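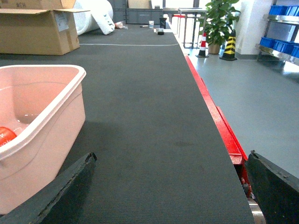 I've been putting off writing about rules for months, mostly because every time I bring them up at dinner my family finds something urgent to do in the kitchen. But a few of you wrote in after my last post asking how we decide what a robot is and isn't allowed to do in our workshop at Telthorpe, and whether there's a proper standard for it, and I promised I'd get to it. So put the kettle on, because I do go on a bit.

The short answer is that there are proper standards, quite a few of them, and you should read the ones that apply where you live before you read anything by me. They cover the big things: risk assessment, stopping functions, how hard a machine may press on a person, what has to be guarded. What they don't cover (and couldn't, really) is the everyday housekeeping of a place where people and arms share benches and everyone is fond of leaving their coffee wherever they finished it. For that we have the house rules. They live in a binder we call the Brarkik, after the first project that made us need one, and the whole thing is 2 pages long. It used to be 50. I'm prouder of the cutting than I ever was of the writing.

Jirayu Wiriya did most of that cutting. He came to us from Wonano in July, read all 50 pages over his first few lunches, and asked me very politely which of them I could recite. I managed four rules and got one of those wrong. His view is that a rule people can't remember at seven in the morning is a rule you don't have, and I've come around to it, though it took me a while and a fair bit of grumbling.

Anyway, these are the ones I'd pass along to anybody setting up a similar space.

Know what's on the work surface before you start

We used to say "clear the work surface", and people would clear it the way my kids clear their bedroom floor, by moving everything to the far end. So now the wording is that whoever starts the run has to be able to name everything on the surface and say whether it belongs to the task. If it belongs, fine. If it doesn't, either it comes off or you write it down as known clutter. That last bit was a compromise, and I fought it at first, but a surface with a few ordinary odds and ends on it is much closer to the places these machines will end up working. What matters is that a person made the decision.

The same goes for floors. Cones go out before power goes on, and they stay out until the arm is parked. You'd be amazed how quickly a grown adult will step over a cone they put there themselves, so we also ask that nobody reaches across one to hand something over. Walk around. It's only a few steps and you probably need them.

Treat anything with a lid as two objects

I learned this one the slow way. A container with a lid looks like a single tidy thing to you and me, but as soon as something picks it up by the top, you've got a lid, a base, and a fastening in between that you're trusting with the lot. Our rule is that a person checks the latch by hand before any lift from the top, and checks it again if the container has been opened, even if it was only opened for a second — especially then, in my experience.
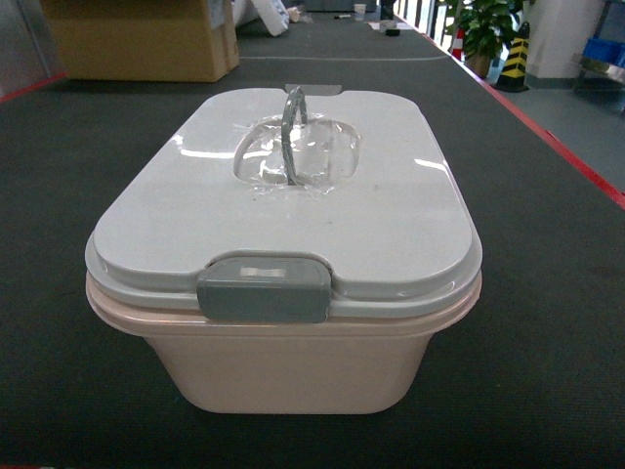

Pink base, grey lid, latch at the front. Check the latch first, then think about the handle.

We also ask for the contents to be noted, even when the answer is "empty". A box that weighs more than the program expects is an unpleasant surprise for everyone, and it costs you all of one word on a sheet.

Wrapping gets a mention here too. Clear film is awkward stuff. It glints, it shifts, and it can hide an edge that a gripper would have liked to know about. We don't insist that it comes off, because sometimes handling wrapped goods is the whole point, but the sheet has to say that it's there. I once spent most of an afternoon blaming a perfectly good vision setup when the only difference between two runs was that somebody had helpfully unwrapped the parts. Write down the wrapping!

Shiny surfaces need their own check

If you work on stainless steel, and plenty of us do because it wipes down so nicely, then you're going to meet reflections. Lights show up in it, bins show up in it, and a bright cup will give you a second cup underneath the first. Our practice is to look at the surface through the robot's own cameras at the start of a session, with the lights set the way they'll be for the run, and to do it over again if anyone changes the blinds. Standing beside the bench and squinting doesn't count, and I say that as a lifelong squinter.
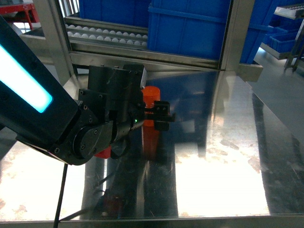

Stop for 60 seconds

This is the rule visitors tease us about. After any unplanned stop, hands stay off everything for 60 seconds. You don't pick up what fell, you don't nudge the part back where it should be, and you don't press resume. You look, and you say out loud what you think happened. Then somebody writes it down, and only then do we go in, with the arm made safe first.

It feels like forever. People fidget and look at the ceiling. But before we brought it in, our notes on stops were nearly useless, full of entries like "dropped it, fixed it", and now they're something you could learn from. Jirayu would like it shortened, for the record, and we've agreed to disagree until spring.

Cables are everybody's business

Any cable that hangs from an arm gets followed by eye from one end to the other, through the full range of movement, at slow speed, before the first proper run. If it could catch on a shelf post or the lip of a bin, it gets rerouted or the movement gets limited. We had a lovely old argument over whether this belonged to the electrical people or the programming people, and settled it by making it the job of whoever is holding the pendant.

Who gets to change a rule

Anyone can, which surprises people. You write your change on the back page of the Brarkik, and it stands as a proposal until two people who'll have to live with it have initialled it. If something new goes in, we have a hard look at whether something old can come out, so that we never creep back up to the bad old days. Ristić, the shop down the road that does our machining, borrowed this system and tells me theirs has stayed short as well, although they've added a very stern paragraph about the radio.

I've left out a good deal, including how we handle training new people, which deserves a post of its own and will probably get one once I've found my notes. If your workshop has a house rule you swear by, leave it in the comments. I read them all, usually with toast.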